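Chapter 4
Holding and Letting Go: The Kitchen Shelf Project

In this chapter
The task of the Kitchen Shelf Project
Choosing where to hold an object
Shiny surfaces and the camera
Keeping a record of each trial
Words to know: grip, pad, trial, slip, release

4.1 Why we begin with the kitchen

In the first three chapters you built a simple gripper from a kit, and you learned how the two fingers are moved by one motor. You also held some easy objects: a block, a ball, a paper tube. These objects are good for the beginner, but they are a little too kind. They have the same width everywhere, they are light, and it makes no difference if they fall.

The things in a kitchen are different. A bottle can be narrow at one end and wide at the other. It is heavy when it is new and light when it is almost finished. Its label can be smooth, and its shoulders can be round, so that the pads slide upward when they close. For this reason the students of the Gedton robotics club chose the kitchen for their yearly project. The club has met in the evenings for several years, and much of this chapter comes from their notebooks, which they have kindly let us use.

The project had a simple aim. A student must pick up an object from a table with the hand-held gripper, carry it to a shelf, put it down upright, and let go. Afterwards the same movement is studied and given to the robot arm. The club called the arm Kudo, and we shall use this name also.

4.2 Where to hold

The first question is always the place of the grip. Many students hold an object at the middle, because the middle looks safe. With a bottle this is often correct, but you should look at the shape before you decide. If the wall of the bottle is leaning, the pads do not touch it with their full face. They touch with one edge only, and the bottle may turn between them.

Hatsue Fukuda, who led the club in its first year, gave her students a rule which we repeat here: look for the straight part, then look for the heavy part, and hold as near to both as you can. On a sauce bottle the straight part is usually the part with the label. A grip near the upper border of the label leaves the weight of the sauce below the pads, and the bottle hangs quietly when it is lifted.

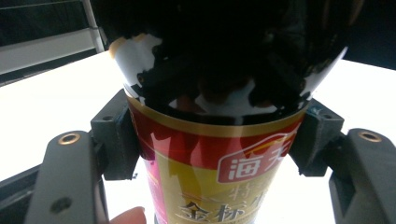
The second question is how strongly to close. A glass bottle does not change its shape, so the student cannot see by eye whether the force is enough. A soft plastic bottle does show it, but then the force is perhaps already too large. The club decided to close the fingers slowly until both pads touched, then to close a little more, and to lift the object only a small distance at first. If it slipped, it fell only this small distance. We advise you to work in the same manner.

4.3 Shiny surfaces

A camera near the fingers sees what the fingers see, and sometimes it sees too much light. On a dark and glossy bottle the lamps of the room make white patches. These patches move when the camera moves, although the bottle stays where it is. A program that looks for edges can mistake such a patch for the border of the object.

Kanako Mizuno wrote in her notebook: "I changed the program for two evenings. Then I moved the lamp, and it was better." Her note is dated Jan 16, 2026, and it is short, but it teaches something useful. Before you change your program, look at the table, the lamp and the window. A white table is bright and clean, but it also sends much light back to the camera.

4.4 Keeping the record

During the project the club made 603 trials. Of these, 135 were made with bottles, and in 44 of the bottle trials there was a slip. We give these numbers so that you will not be disappointed by your own. A slip is a result, and it must be written down like any other result.

For each trial, write:
the name of the object
the height of the grip, measured from the table
whether the object was full, half full or empty
what happened at the lift
what happened at the release

The last line is forgotten most often. Students are happy when the object arrives at the shelf, and they stop watching. However, the release has its own difficulties. If one finger opens before the other, it pushes the object to the side.

Before you start

Work in groups of up to 9 students, with one gripper for each group. Put a folded towel under the place of the lift. Choose two bottles of different shape, and before you touch them, draw each one from the side and mark the height where you intend to hold it. Keep the drawing. You will need it in Section 4.5, where we compare the planned height with the height that was really used.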